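Artificial Flowers for the Entry Table: Notes on a Small Arrangement

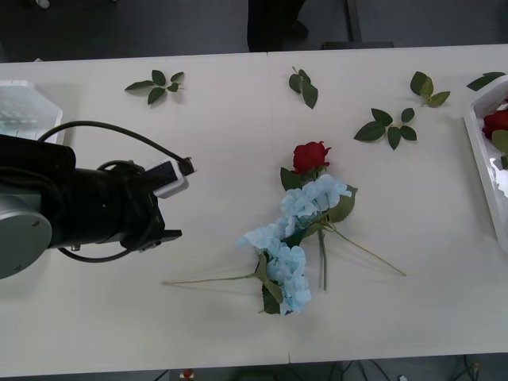 One red rose and two pale blue hydrangea heads on the white table, before a vase was chosen.

10 Apr 2023

Readers of this page will recall that the entry table has been without flowers since October, when the dried arrangement was retired. The present post records the decisions made in replacing it. It covers the choice of stems, the trimming, the vase, and the care that will be required, and it corrects one statement made in an earlier post on the subject of fabric hydrangeas.

The decision to use artificial flowers was made on practical grounds. The entry of this house faces north and receives very little direct light. Cut flowers placed there have generally lasted less than a week, and the cost of replacing them through the winter was difficult to justify. A potted plant was tried on two occasions and did not thrive on either. Artificial stems were accordingly approved, with the condition that they be few in number and plain in color.

Stems were purchased from Rendusel, a craft supply store that carries single stems as well as mixed bunches. The bunches were considered and declined. They are attractive on the shelf, but they contain a good deal of filler, and the filler is usually the first part to look worn. Single stems cost more per flower and permit a more careful choice. The rose was selected first. It is a closed bloom in deep red, and it was preferred to the open roses in the same bin, whose outer petals had been flattened in shipping.

The hydrangeas required more thought. A white variety was available, as was a strong violet. Pale blue was selected on the advice of my sister-in-law, Kelly Pilkington, who has arranged flowers for her church for many years and who holds that a red rose looks severe next to white. The violet was set aside as too close in weight to the red. I had some doubt about the blue until the stems were laid side by side at home, and I am now satisfied that the advice was correct.

It is the practice of this household to lay an arrangement flat before any stem is cut. The method is simple and may be recommended to anyone working with only a few flowers. The tallest bloom is placed at the top, the fuller heads are placed beneath it, and the stems are allowed to fall where they will. In this case the rose went at the top with the hydrangeas directly below. The leaves were then turned outward by hand so that some green would show at the edges. A white surface is of considerable help at this stage, as gaps between the florets are easily seen against it.

A word on stem length. The stems of artificial flowers are sold long, and many people leave them so. A long stem in a short vase will push the head upward and cause the whole arrangement to lean. The reverse error is more serious, however, and cannot be repaired. Stems should be shortened a little at a time, with the vase standing nearby for comparison. Most contain a wire core, and household scissors should not be used on them. A pair of wire cutters is sufficient. The cut end should be covered with a small piece of floral tape if the vase is glass, both for appearance and to prevent scratches.

Three vases were considered. The first, a tall glass cylinder from Mumeo, was eliminated promptly, as it displayed the stems in full and they are not the best feature of these flowers. The second was a green pitcher inherited from my grandmother. It suited the rose very well and made the hydrangeas look gray. The third, a low cream-colored vase made by Vaher, was adopted. Its opening is narrow enough to hold the stems upright without foam, and its height is in keeping with the mirror that hangs above the entry table.

The final order of assembly was as follows. The two hydrangeas were inserted first, one slightly higher than the other, with the lower head turned toward the door. The rose was inserted last and adjusted until it stood just above them. One leaf was removed from the rose stem, as it was caught on the lip of the vase. The leaf has been kept in the sewing drawer in case it is wanted later.

With regard to care, dust is the principal concern. Fabric hydrangeas collect it between the florets, where a cloth will not reach. In a post last year it was stated on this page that such flowers may be rinsed under the tap. That statement should be disregarded. Several readers wrote to report that the color had run, and a test on an old stem in the laundry sink produced the same result. A soft, dry paintbrush is now used, followed by a hair dryer on its cool setting held at arm's length. The work takes 5 minutes and is done on the first Saturday of the month, together with the lampshades.

The arrangement is to remain in place through the summer and will be reviewed in the fall. Kelly has proposed that the rose be exchanged at that time for something in rust or orange, with the hydrangeas retained. The proposal is under consideration. I would be glad to hear from any reader who has put rust and pale blue together in a dim hallway, particularly if the walls are cream. Comments may be left in the usual place, and those concerning the dried arrangement from last fall should be posted under the original entry so that they remain together.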